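Skesto (manipulation method)

14 shares | 2 comments

Skesto is a method for training a robot arm to move filled drinks bottles between a tray and a bare table. It was developed at the Atevia laboratory by a group led by Benedek Illés and is used mainly with parallel two-finger grippers. The policy takes two colour video streams, one from a small camera at the wrist and one from a fixed camera covering the workspace, and outputs short sequences of arm motions. No depth sensor is used. Translucent plastic gives poor depth readings, and the method was designed around this limit.

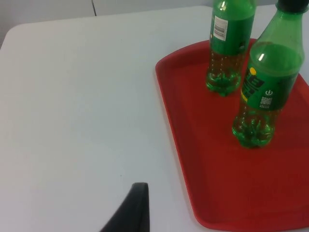 Training

The policy is trained by imitation on 826 demonstrations recorded by a human operator. Each demonstration is labelled with the starting pose of the bottle, upright or lying. Images from both cameras are encoded separately and joined before the motion stage. Training runs for some 3,000 passes over the data.

Results

In the published trials the method completed 74 per cent of attempts. Most failures involved bottles lying on their side, where the fingers must straddle the body and the wrist camera's view of the bottle is restricted. An earlier method, Gridex, was tested on the same task and scored 9 points lower.

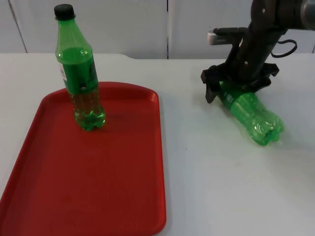
Gripper over a lying bottle, with a second bottle on the red tray.

Related work

Jakab, a later variant, adds a force signal at the wrist. It has not been tested on glass.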